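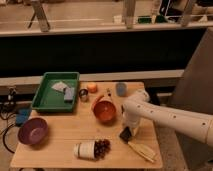
Table as of this morning, spill and all

jocelyn_mc
2019-04-29
OK, I need opinions. I'm trying to get this table back to bare wood and I'm stuck on the order. Do you go for the spill first or the dishes first? My gut says dishes - get the purple bowl and the tipped orange-brown one out of the way, then deal with the little brown round things that came out of the white container.

bfriesen
Spill first, always. You bump the table once moving bowls and they're on the floor. I spent 2 hours fishing coffee beans out from under a stove in Toledo, never again.

Shirley M.
I'm with Jocelyn. Move the wooden spatula and both bowls and you've got room to work. Then hold the green tray under the table edge and sweep everything in with your hand.

bfriesen
The tray has a folded cloth or paper and a sponge in it, Shirley. Now you've got crumbs in your sponge.

Shirley M.
So take them out first! It's a sponge, it'll live.

keyvan_y
Stand the white container up before anything else, then put them back by the handful. Takes 5 minutes. I'd leave the tray where it is and put the silver cup and the blue cup in it when you're done. I have a Kolstead tray that's nothing but cups and it's the best thing in my kitchen.

jocelyn_mc
Ooh, cups in the tray, I like that. Still doing the bowls first though, sorry Brayden - I can't think with them sitting there.

bfriesen
Your floor, your problem lol. Put a towel down at least.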